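Review: the Kemano hand grippers, and whether a machine could do my bathroom yet
Posted Jul 26, 2022

I have been reviewing cleaning gear on this site for longer than I care to admit, mops mostly, and the question I get asked more than any other is when a robot is going to come along and do the lot. My usual answer is a grumble about robot vacuums and the fringe on my hallway rug. This time I thought I'd give it a proper go, so I spent a good while with the Kemano grippers, which are the hand-held sort — you wear the machine's hand on the end of your own arm, more or less, and do the chore its way. The recordings are meant to teach an arm later on. What interested me was the "its way" part, because two fingers is not many fingers when there's a toilet to be scrubbed.

Setting up was easier than the manual makes out. The manual is dreadful, by the way, and the section on charging appears twice with different advice each time. Once the grippers are on you forget about the weight for the first few minutes and then you remember it in the wrists. I'd suggest short goes with a cup of tea in between.
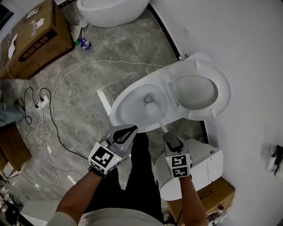
What surprised me most was how much of cleaning a toilet is done by feel. With a bare hand I roll the brush between my fingers to get up under the rim and I never think about it. With a jaw you can hold the handle or let go of it, and that's your lot, so all the turning has to come from the elbow and shoulder. I felt like a pelican. You do get better at it, and by the second afternoon I could do a full lap under the rim without losing my grip, but I was slow, and I am a person with a brain and forty-odd years of toilets behind me. A machine copying me has to cope with a different bowl, a brush with a fatter handle, a lid that won't stay up, and somebody's bath mat.

The grip itself I can't fault. It closes evenly, it doesn't pinch, and smooth plastic handles stay where you put them. Cloths are another story. Wiping a flat surface is fine if you fold the cloth into a pad first, but wringing one out beat me entirely, and I tried it with both grippers and some very poor language. The old Triscombe pair I tried in January were worse at cloths and a bit better at spray bottles, if that helps anyone choosing between the two.

I should also mention the noise, or the lack of it. Lovely and quiet! My neighbours would never know. 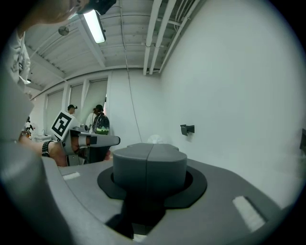
Griet Desmet wrote in after I put up my first notes to say I was being too generous. In her view a robot that scrubs the bowl but can't wring a cloth, shift the bin or notice the hair behind the door has done the one part of the job that takes two minutes anyway, and she'd sooner have a machine that did the floor behind the toilet and left the bowl to her.

I take the point, and I've thought about it a fair bit since. The bowl is the bit people dread, though, and I'd pay good money to be let off it even if I still had to do the corners myself. So my honest position is a hopeful no. Not yet for bathrooms, maybe sooner for something tidy like loading a rack, and for wringing cloths I wouldn't hold my breath.

As for the grippers, I'm giving them four out of five as a bit of kit, with the missing star for the manual and the wrists.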